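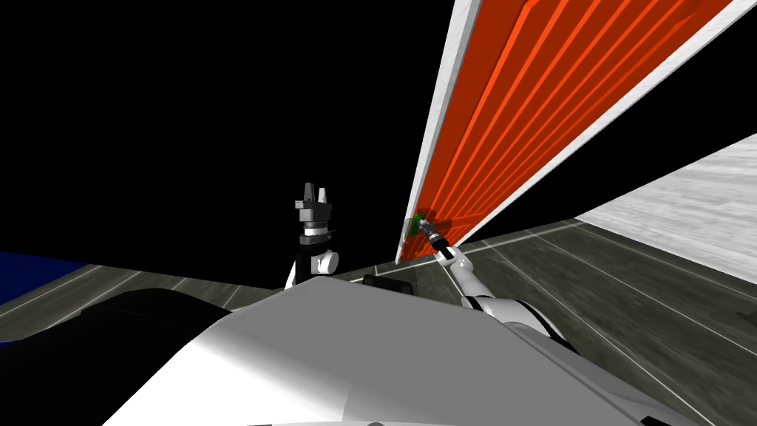 Ferkon Retro Games Club – Members' Blogs

Losing at Lurkimier, slowly
08/08/2020

I have been trying to finish Lurkimier since February. For those who were spared it, Lurkimier is a one-on-one fighting game in which a knight, a washerwoman or a sort of goat takes on a series of increasingly rude monsters. There are 6 characters to choose from if you count the palette swap, and I have lost with all of them. I lose best with the goat.

The manual came with my copy, folded so many times that page 3 is mostly crease. It is set, according to the opening paragraph, "in the age of Wellitz, before the age of Adams", and at no point does it say who Wellitz was, or when Adams turned up, or why an age should be named after somebody who sounds like he fits kitchens. I've read it more often than I've read some novels. I can tell you that the age of Wellitz had poor drainage and very good armour.

Then the fighting starts and you forget all that, mainly through being hit.

The first boss is a large bird. The second is a larger bird. You get past them both by crouching in the corner and kicking, a tactic I'm not proud of but which has served me well in other areas of life. The third is the Abbot, and the Abbot is where my summer has gone. He has a move where he lifts his sleeves, waits just long enough for you to think he's been paused, and takes off half your energy. You can block it. The timing is printed in the manual, under the crease.

Alžběta Kuruc lent me her notes, which are far better than the manual and written in green biro. She finished it in one sitting with the washerwoman. Her page on the Abbot reads, in full, "jump earlier". I jumped earlier. I jumped so early that I landed in front of him at the exact moment the sleeves went up, and I believe he laughed, although the sound chip makes everybody sound like a kettle.

My record against him now stands at 2 wins and 19 defeats, and one of the wins was on the easy setting, where he mostly stands about. After him there's meant to be a dragon with a health bar that goes right off the screen. I've seen it once and didn't stay long.

What I would like, if anyone in the club has one, is a cleaner copy of the manual, or just the middle pages. I'll happily swap a spare joystick for it (fire button sticks a bit, left is more of a suggestion). I'd also like to hear from anyone who has seen the goat's ending. Alžběta says it's only a still picture of the goat in a hat, and I'm prepared to put in another month for that.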